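Plumus: a small collection of baking recipes

README, last touched in February

Plumus holds 23 recipes for cakes, loaves and one tray of scones that Derek Nuttall insists are biscuits. Each recipe is a plain text file. The name came from a plum cake that was later removed for being terrible.

What's in a file

Title, pan size, oven temperature in Fahrenheit, ingredients in the order you'll need them, then steps. Butter is unsalted unless the file says otherwise. "A pinch" means whatever Cadi Sayce's fingers pick up, and Cadi has small hands, so be generous.
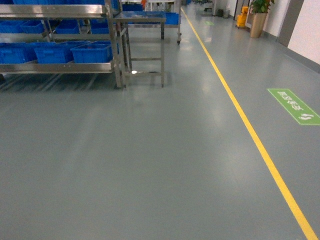 Steps are written one to a line and follow the order of the work. Older files had notes like "meanwhile, see step 2," which sent people wandering back and forth with a hot pan. We want a recipe to read like the green sign on that gray floor, with an arrow at the end pointing the way you should be going. If your step needs a detour, split it into two steps.

Known problems

The banana loaf lists baking soda twice. Use it once.
The folder called endard is a typo for "standard" and too many links depend on it now.
3 recipes call for "a medium dish." We have asked Derek how big that is and he held up his hands.

Adding a recipe

Bake it 2 times before you send it in, the second time from your own written steps. Put the file in the folder called new and add your name on the last line. Frosting goes in its own file. Raisins are allowed but must be mentioned in the title.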